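**Packing for the Fenden share house** – Deisy Villanueva and Jhonatan Puma, 3/6/18

## Method

Our topic was how students pack household odds and ends. Jhonatan favoured "biggest first". I favoured "whatever is nearest", a technique with a long history in my family. We each got two goes at one cardboard box, using a bed as the workbench. 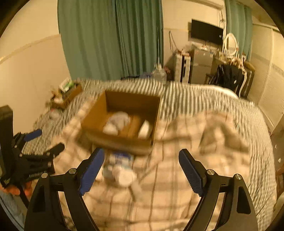
Cardboard box and plaid blanket, with tissues in a Vinda pack in the next one.

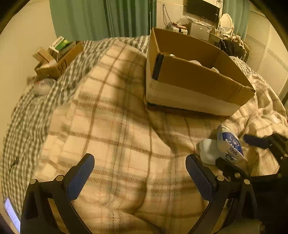
## Results

Biggest first took almost 16 minutes, six of them spent arguing over what counted as big. My method was quicker – though the tissues travelled to Fenden under my arm. The blanket was never in the trial and still got the most use.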